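Open Day at the Kidberg Training Center

Kidberg opened its training center to visitors for one morning in June. The tour ran in two groups and covered the academy pitches, the gym, the analysis room and the kit area. I joined the second group, which started at 11 and finished shortly before the first team came out for their warm-up.

The site has 4 pitches. Two are natural grass, one is a hybrid surface and the last is artificial with a sand and rubber infill. The hybrid pitch is reserved for the senior squad and for the oldest academy group on the day before a match. Its irrigation is split into zones, and the shaded touchline gets less water than the rest. A laminated sheet on the gate listed the cutting heights by month.

We watched part of an under-17 session on the artificial pitch. The drill was a build-up exercise from the goalkeeper, played in a half-width area against a front three. The fullback on the ball side stayed low to offer a short pass, while the opposite fullback moved inside next to the holding midfielder. When the press came, the players were told to go long early and fight for the second ball. Several of them still tried to pass through it, and the coach stopped play each time to reset the starting positions. The striker was allowed to press only after the goalkeeper's second touch, a rule that seemed hard to keep at speed.

Inside, the gym is smaller than I expected. Strength work for the academy is scheduled in blocks of 37 minutes, with the remaining time used to change over. Sprint gates from Lemaire are mounted on a rubber track along the wall. Players run 10 meters from a standing start, and the split goes straight to their training record. Return-to-play tests use the same track, so the results before and after an injury can be compared on one surface.
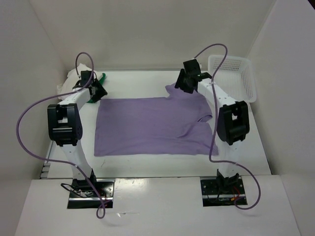
The second group was less convinced by the testing program, and one visitor, Brerik shirt and all, told the guide that a 10-meter time says very little about a fullback, who makes most of his runs from a jog and over three or four times that distance. The guide agreed in part. Flying sprints are measured outdoors, but only twice a season — the wind makes the numbers hard to compare.

The analysis room has two rows of desks and a wall screen. Match video is tagged with Todon software, and each clip is filed by phase of play: build-up, settled possession, attacking transition, defensive transition and set pieces. We were shown a sequence of defensive corners from the spring. Kidberg marks zonally with a line across the six-yard box and leaves one player on the edge of the area. Two of the goals conceded came from short corners, and the line was late stepping out both times. Academy players get their own clips the next morning and are expected to watch them before training.

The kit area was last and got the least time. Parking is on the east side, and the entrance by the main road stays closed on open days. The next one is planned for the fall and will include the medical rooms, which were off limits on this visit.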